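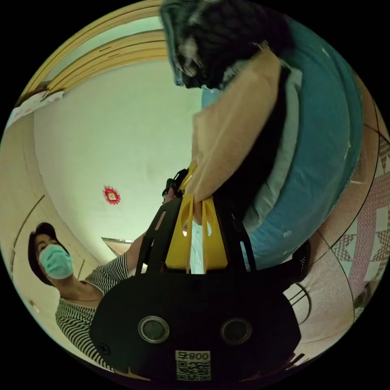

I've been using the Winditz hand-held grippers since May, and my short verdict is that I'd buy them again, with a few grumbles. We use them to collect demos for Folke Lunde's cloth-handling policy. You squeeze the gripper, move the fabric like you normally would, and the recording becomes training data. No robot in the house at all, which still feels like cheating!

The good stuff first. The fingers hold thin cotton surprisingly well, and I got the hang of the trigger in an afternoon. We recorded 234 bedding demos over the spring and threw out 27, mostly my fault (I kept letting go too early on the corners).

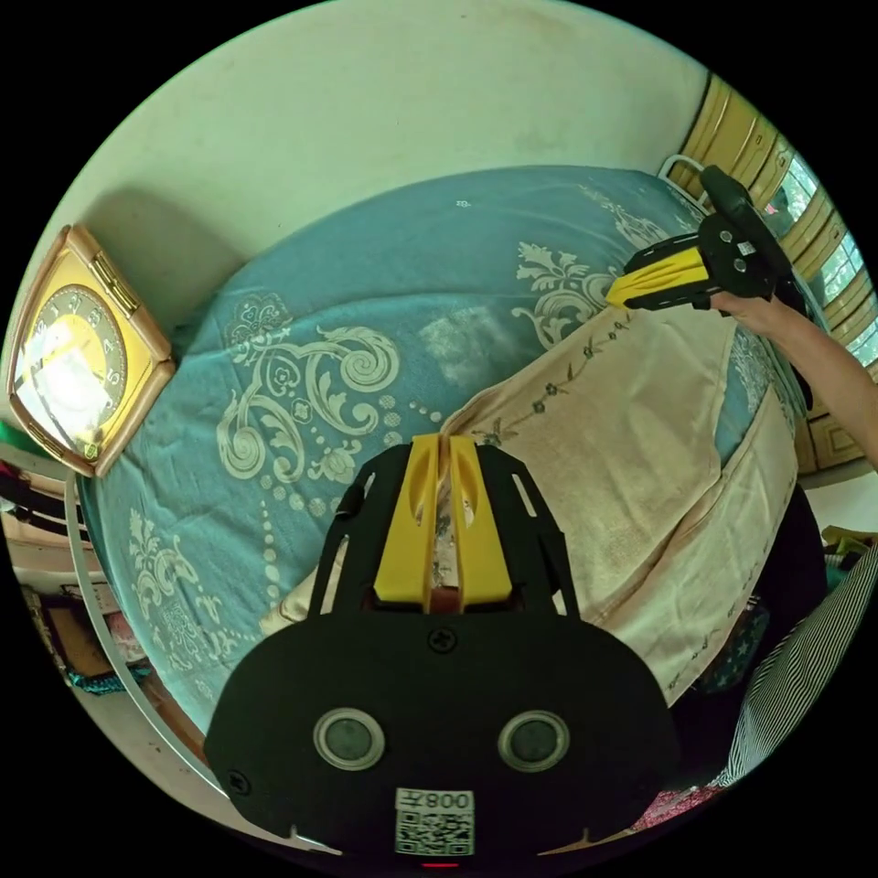
Beds are where using a pair really pays off. Folke's early runs were all one-handed, and the policy dragged blankets along by one edge and left them in a heap. Once we switched to a gripper in each hand it started squaring up the far side before pulling – a much nicer thing to watch on the robot back at the Vunside lab. Busy bedspread patterns still confuse it more than plain ones do, and Hedvig Hellström thinks we just need more homes in the mix. I'm with her.
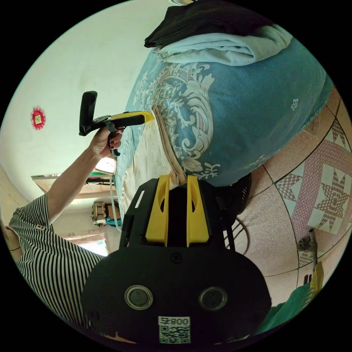 Now the grumbles. They're heavy, and my wrists are done after 2 hours. The body is wide too, so tucking a sheet down beside a mattress means a lot of awkward elbow work, and you end up folding slower than you would by hand. The policy learns that slowness, by the way. Ours makes a bed like it's half asleep.

Four stars from me. If Winditz ever does a slimmer version, I'm first in line.

Recent reviews
Juntunen folding table, one year on
Jirura wrist supports for long recording days
Gadisa Gebru on cheap tripods

We use cookies to remember your settings. Accept | Manage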